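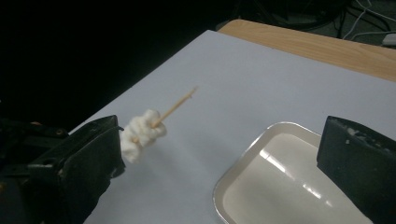

What is sugar made of?
Table sugar is made of three kinds of atoms: carbon, hydrogen and oxygen. They are joined together in a small unit called a molecule. The molecule in table sugar has a name of its own, sucrose.

Where sugar comes from
Green plants make sugar in their leaves. They use water from the soil, a gas called carbon dioxide from the air, and energy from sunlight. Most of the sugar sold in stores comes from 2 plants, sugar cane and sugar beet. Cane is a tall grass that grows in warm places. Beet is a root that grows in cooler places. The sugar taken from both is the same substance.

From plant to crystal
At a sugar mill, cane is crushed and the juice runs out. Beets are cut into thin strips and soaked in hot water, which draws the sugar out. The juice is cleaned and then boiled until much of the water has left it as steam. Crystals begin to form in the thick syrup. A machine called a centrifuge spins the mixture very fast and separates the crystals from the syrup. The dark syrup left over from cane is molasses.

The beet mill at Wornmont fills 1,673 sacks on a normal working day. The harvest there starts in September.

Why sugar dissolves
A sugar crystal is a large number of molecules packed in a regular pattern. When the crystal is put in water, water molecules pull the sugar molecules away one at a time. The sugar is still there, but the pieces are too small to see. Hot water dissolves sugar faster than cold water, and it can hold more.

What heat does to sugar
When dry sugar gets hot enough, it turns to liquid and begins to brown. The molecules break apart and form many new substances. Some of these are brown and some have a strong smell. This change is called caramelization. It cannot be undone by cooling.

Words to know
Atom: a very small piece of matter.
Crystal: a solid whose parts are arranged in a repeating pattern.
Dissolve: to mix into a liquid so completely that the pieces cannot be seen.
Syrup: a thick liquid with a lot of sugar in it.

Text by Murdo Rennie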